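Facilities Service Desk
Ticket 1588
Category: Furniture and Room Equipment
Item: Whiteboard, table-mounted
Location: Jonon Room
Submitted by: Man-lok Pan
Priority: Normal
Status: Open, awaiting parts

Description of problem

The whiteboard in the Jonon Room is used flat on the covered table. The requester reports that the board moves on the cloth when a person leans on the near side or writes with pressure. On Wednesday the board shifted twice during one session, and the marked circle had to be checked against its intended position each time. The requester asks that the board be secured without drilling into the table or removing the cover.

Initial response

The desk asked the requester to confirm the type of frame, the present method of holding the board, and whether the red cube and the drawn circle could remain in place during the inspection. The requester confirmed an aluminum frame with two binder clips on the near edge, toward the right corner. The cube and circle may remain.

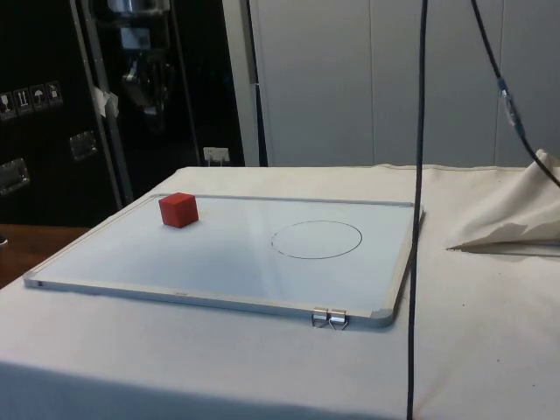
Inspection notes, 9:40 a.m.

1. Table checked for level. No adjustment needed.
2. Table cover checked by hand. The cloth slides on the tabletop when pulled from the front. It has not been fastened underneath.
3. Board pressed at each corner in turn. Movement was felt at the two far corners. The near right corner was firmer.
4. Clips opened and closed. Spring tension is acceptable. The clips are to be left on the frame until the permanent fix has been approved.

Finding: the movement comes mainly from the cover. Adding more clips to the frame will not correct it while the cloth itself is free to slide.

Action taken

The cover was pulled smooth beneath the board and the board was set back down at its former angle. The requester was advised to lift the board with both hands when changing its position and to avoid dragging it by the frame.

Follow-up from requester

Man-lok Pan reports that the board held its position through the morning but moved slightly after lunch. The requester also asks whether the circle may be redrawn, as the line is uneven and does not close neatly on the left side.
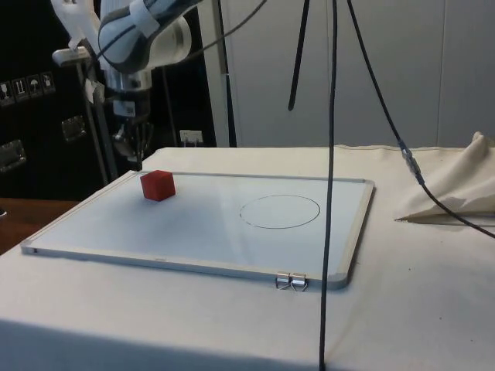 Reply to follow-up

The circle may be redrawn at any time. Please use a dry-erase marker only and let the ink dry before placing objects on it. Permanent marker and adhesive tape should be kept off the writing surface.

For the remaining movement, the desk has requested a Nesar non-slip underlay, 600 mm wide, to be cut to length and laid between the tabletop and the cloth. A set of Prikari cover fasteners has been requested for the underside of the table. Both items will come through the Yau supply account. Delivery may take up to 5 working days.

Pending

Fit underlay and fasteners.
Repeat the corner press check with the requester present.
Confirm that the board may stay at its present angle.

The requester should reply to this ticket if the board moves again before the parts arrive. A new ticket is not required.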